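Mivodon hands, anyone bought a pair?

hoiyan_t
Had the five-finger Mivodon pair on trial since July. Bottle work today, see pic.

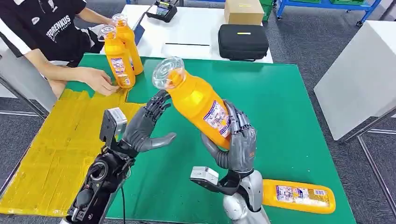 Right hand on the orange bottle, left one open next to it.

I'm really pleased with the grip! Ribbed bottles were a pain with our old two-finger set and these just curl round (873 quid a hand though, ouch).

kwanho216
That's a steep tilt. Did you ask for that or is it slipping?

hoiyan_t
Asked for it, I want the cap pointing at the left hand for the handover.

Yeh_K
Sorry, not sold. We had the Imach ones for less and they did the same job. You're paying for thumbs.

kwanho216
Disagree, the Imach thumb hardly moves. Ours went back after 13 days.

Yeh_K
Ours is still going, 500 hours on it. Did you do the finger calibration?

kwanho216
Twice!

hoiyan_t
Does the Mivodon price include the wrist brackets if you buy outright? Mine came with the trial and the quote doesn't say.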